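We use cookies to keep you signed in. Accept | Manage

Tianyou Lu
8/12/22

Short thread on teleoperating a mobile arm in a simulated kitchen. Task this round: microwave work, start to finish, in the Rosolbridge build.

1/ Input is a hand controller mapped to gripper pose. Squeeze to engage, let go to re-center. The base is on a thumbstick. New operators drive both at once and the demos come out useless for training. 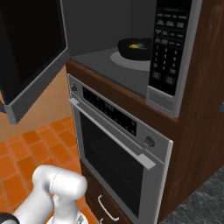
2/ Reach planning is where most operator time goes. You park the base, check the elbow, then commit. With the bowl toward the back right of the turntable and the door swung out to the left, I bias the base right and come in straight. Coming in from the left means dragging the forearm past the door edge.

3/ We log at 27 Hz. Anything over 800 steps gets thrown out, even if the task finishes. Long demos are mostly hesitation, and the policy learns the hesitation.

4/ Camera choice matters more than I expected in April. The operator gets 2 views and will stare at one of them. Pick which one gets the bigger window.
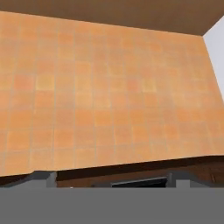 5/ Same goes for the policy. If a view carries little about the task for long stretches, drop its resolution before you drop the view. Huamán tested removing it and base placement got worse.

6/ Resets: Pindetport randomizes the start pose. We keep the floor finish random too. Wetent export still flips the wrist quaternion sign, so check yours before training.

7/ Config file goes up once I clean out the hardcoded paths.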